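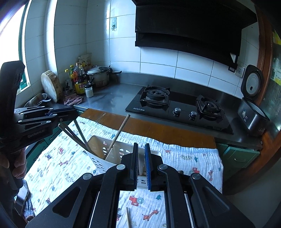
Noonan Hall, evening talk, 2018-01-19. Forty minutes if I behave. Water on the left. Do not lean on the lectern, it has wheels.

Opening

Thank them for coming out in January. Say who I am and what I do: I make prints with sunlight and iron salts, in a country with plenty of iron and, where I live, very little sun. Mention that my mother still tells people I work in blueprints, and that for two years I let her, because it sounded like a pension.

Quick show of hands. Who has made a cyanotype? Who made one at summer camp, with a fern? Who still has the fern? Tell them that the fern is a perfectly respectable place to start and that I spent most of my thirties trying to get away from it.

Slide 1: the first bad one

Leave it up for a while. It is a print of a bedsheet hanging on a line, exposed in November, in my driveway, over an entire afternoon. It is supposed to be deep blue. It is the color of a hospital wall. People tend to be kind about it, and I should let them, but explain what happened. The coating was too thin, I mixed it in the kitchen with the light on, and the paper was some leftover stock that had a buffer in it. Cyanotype doesn't like an alkaline paper. The blue goes pale and then it leaves altogether.

Pause here. Someone usually asks what "buffered" means. Short answer: chalk in the paper, put there to make it last. Good for letters, bad for me.

Slide 2: the two bottles

Keep this simple. Two solutions, A and B. Mixed in equal parts, brushed on, dried in the dark. Do not go into the chemistry past this point. Last time I did, at the library in Cekier, I lost the back row around "ferric" and they never came back. One man did his taxes.

Do say the safety part. Gloves, old shirt, separate measuring cups. I have ruined one countertop, one dog collar and the good towels. The countertop has a blue ring on it in the shape of Ohio, and the landlord has been told it was there before.

Slide 3: the Talex tables

This is the part the organizers asked for, so slow down. The Talex works closed and left behind a warehouse with a flat roof and south-facing windows. I rented the top floor for one summer. The idea was to make prints the size of a bed, using whatever the building gave me: window grids, loading chains, the shadows of the pipes.

I made 85 prints. Eighteen are any good. Say the number plainly and move on to the next slide before anybody divides.

Talk about the wind. When you lay a wet-looking yellow sheet of cotton on a roof and put a chain on it, the chain stays and the sheet does not. I tried bricks. Bricks leave brick-shaped marks. After a while I decided I liked brick-shaped marks, and this became a series. If a student is in the room, admit that a lot of what gets called a series starts this way.

Slides 4 through 7: the roof series

Let these run. Don't talk over the second one.

On number five, point out the soft line along the left side. The sun moves during a long exposure, so a shadow cast by anything tall smears. Small flat things stay sharp and tall things go vague. I used to fight this with glass plates and clamps. Now I put the tall things in on purpose and go have lunch.

On number seven, the white patch in the middle is where a pigeon sat down. I've been asked to make more like it. The pigeon and I are not in contact.

Slide 8: washing

Nobody photographs this bit well, me included. The print has to be rinsed until the water runs clear. A bed-sized print does not fit in a sink. I used a kiddie pool with a hole in it, and then I used a kiddie pool without one, and I recommend the second.

Describe the change, because the slide doesn't show it. The print goes into the water a muddy bronze, and the yellow washes out, and the blue comes up over the next day or so as it dries. People who are watching for the first time tend to whisper. I don't whisper anymore but I do still stop and look.

If time is short, skip to slide 10.

Slide 9: the Josine book

Pass the book around. Ask them to please have dry hands. Start it on the left side of the room this time, as the right side kept it for the whole talk in Cekier.

The Josine book is all small prints, toned with tea. Toning knocks the blue back to something like black coffee. I used supermarket tea bags, the cheap kind, which stain better than the expensive kind. I wrote to a tea company to tell them this and did not hear back.

Mention the binding came apart and I restitched it with fishing line. It will probably come apart again. If it does so tonight, keep the pages in order or don't, there is no story.

Slide 10: what it costs

They always want to know, and they always wait until the coffee to ask. Chemicals are cheap. Cotton is cheap. Rent was the expensive part, and the truck. The whole summer came in at 2000 over what I had, and I paid it off by teaching children to make ferns.

Let them laugh. It's true, though, and I liked the kids. One of them put her own shoe on the paper and got a better print than the one I had done as a demonstration.

Slide 11: fading

Be straight with any buyers. A cyanotype on a sunny wall will fade. Put it in a dark drawer for a while and a good part of the blue comes back. Not every collector enjoys hearing that the picture needs to lie down.

Questions

Likely ones: Can you do it with a lamp? Yes, a UV one, and it's dull. Can you print on a T-shirt? Yes, wash it in cold water and skip the bleach. Is it toxic? See slide 2, and don't drink it.

If there are no questions, ask about the ferns again.

Get the book back before leaving. Unplug own adapter. The parking lot gate closes at ten.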